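About Midov

We're a clothes mending and folding school, and we love what we do! Loubna Sqalli started Midov with one long table and a pile of jeans from her neighbours, and jeans are still what most people bring through the door. Faded knees, frayed edges, tired seams – we're happy to see them all. Elsa Kiiskinen teaches the repairs, and Saqib Durrani runs the folding and storage class (he'll change the colour order of your wardrobe too, if you let him).

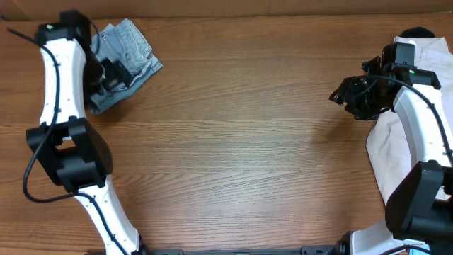 Joining a class

New classes open in August. Bring one pair of jeans, any size, and we'll have the thread ready.

Filed under: Our school, Denim
Last updated: May 31, 2022
© Midov | Contact us | Back to top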